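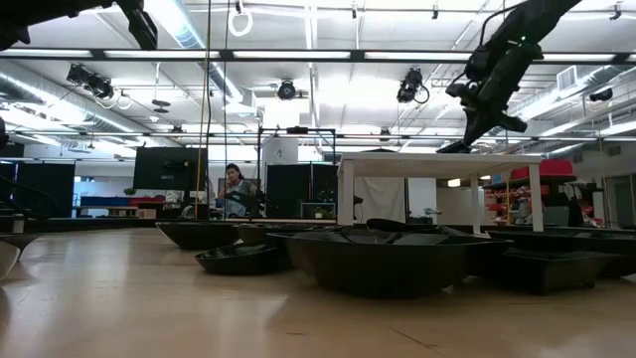

Teaching by Hand, Week One

Jun 23, 2020

I finally got my turn on the arm! I've been reading about teleoperation for so long that I was sure I knew what it would feel like, and I was wrong in the best way. Boonsong showed me the controls, told me to move slower than I wanted to, and went off to make tea.

The job I'm teaching is sorting into bins. It sounds dull until you try to do it through somebody else's wrist. The black trays all sit on the same long wooden tabletop, some of them shallow and one of them big and deep, and the arm comes down at them from overhead. My first few tries were terrible. I kept steering as if I were looking out from the gripper, so every left turn was a little argument with myself. Then at some point I stopped thinking about it and my hand just went.

We save each run as one demonstration, from the starting pose to the release. The goal for this task is 40 good ones per person, and by the end of the day I had 72 recordings, which tells you something about how many of mine got thrown out. Chanida went through them with me afterward and she was very kind about it. What she looks for is hesitation. If I hover over a tray while I make up my mind, the robot learns to hover too (it copies your bad habits so faithfully, it's a bit like having a toddler). So now I decide where I'm going before I press record.

The black trays gave me trouble as well. The lab has those long rows of fluorescent lights and the tabletop is glossy, so you get bright streaks on the wood and then these very dark shapes sitting on it. Judging how far down a rim is takes practice! I've started coming in high, lining up over the near edge, and dropping straight down.

We also tried the other way of teaching, where you take hold of the arm and push it through the motion yourself. I loved that. You can feel each joint give, and wide sweeping moves are much easier. For anything fussy I still like the remote better, my own elbow kept getting in the way.

Theerawat keeps the running total for the whole Noiphan set, and we're at 3098, so we've gone past the 3000 he was hoping for. He wants more of the deep bin, though, and so do I. Tomorrow I'm going to try it left-handed.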